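February, 6:40 a.m.

Sump level 21 cm below slab at first reading. Same as last night, so the pump in the Prakdale house is holding with the new float switch. Rain gauge emptied and reset. I am keeping the basement log here until the paper notebook dries out.

Background, for when I read this back in a year. The water comes in at the north corner, where the old drain tile meets the footing. It does not come through the wall. I confirmed that over the last month by taping squares of plastic sheet to the block at three heights and checking both faces each morning. The room side stayed clear. The wall side had a light film at the lowest square only, and that square sits right above the joint. Elspeth Cowie looked at the same squares and came to the same view before I told her mine.

Relative humidity at the bottom of the stairs was 71 percent at first reading, 64 by the furnace. The Ridix dehumidifier is set to 50 and has not reached it once. It drains by hose to the sump, which means part of what the pump moves is water I have already paid to take out of the air. I worked out the volume from the bucket test and it is small enough to ignore.

Pump count since the counter was fitted: 288 cycles. Of those, 148 were in the wet spell when the creek was up. The counter adds one each time the motor draws current, so a short double start is logged as two. I have heard two double starts and have not corrected for them.

Noon. Went over the seepage test method again. The idea is simple. Lay dry paper along the joint, leave it for a fixed time, lift it, weigh it. The gain in weight is the water taken up along that length. Cloth rags gave poor repeats because they never start at the same dryness. Paper towel from a fresh roll is much closer, and one sheet from the next differs by less than my kitchen scale can show.

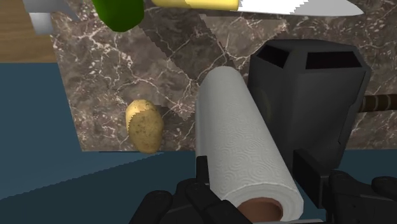
Paper towels, embossed type, with the cardboard core.

Ten minutes is too short at the present rate. The gain is near the resolution of the scale and the numbers jump. Thirty minutes gives a clear reading. At an hour the sheets at the corner are full and the figure means nothing except "a lot." I will use thirty from now on and fold each sheet in half, fold toward the wall.

Positions are marked on the slab in pencil, starting at the corner and running east. Position 1 is always the wettest. Position 4 was dry in every run until this week, when it picked up a gram. One gram is one step on the scale, so I do not trust it yet. If it shows again in the next two runs I will add a position 5.

3:15 p.m. Adwoa Lamptey called back about the drain tile. Her quote for digging out the north side and relaying it is $1,773, with the gravel but without the replanting. The Stesska quote was lower but covered only an interior channel, and an interior channel would leave the footing wet. She asked for the slope of the yard along that side. I measured it with the line level and string: the ground falls toward the house for the last six feet. That should be fixed whichever way the drain goes, and I can do it myself with a rake and a load of fill once the ground thaws.

She also asked if the downspout extension was on. It was on but had come apart at the elbow, probably under snow. Put it back with two screws. This spoils the comparison with last month's readings, so I have drawn a line across the log and will treat everything after it as a new series.

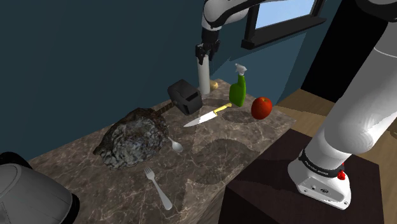 Second run after the downspout repair, started 4:30. Positions 1 through 4, thirty minutes, folded sheets. Gains in grams: 9, 5, 2, 0. The run before the repair gave 12, 6, 2, 1. The direction is what I would expect, but it has not rained since morning and the water table may be dropping without any help from me. One run proves very little.

Moved the boxes off the lower shelf on the east side. The Usuga shelving has rust at two of the feet, on the inside edge where I could not see it with the boxes in place. Wire brush and primer when the slab is dry enough. Until then the feet are standing on scraps of vinyl floor tile.

9:50 p.m. Sump level 23 cm below slab. Relative humidity 68 at the stairs, 61 at the furnace. Pump has not run since supper. Switched the dehumidifier from auto fan to constant fan to see if the reading at the stairs comes closer to the one at the furnace. Leave it there for three nights before changing anything else.

To buy: primer, pencil leads, spare check valve for the pump.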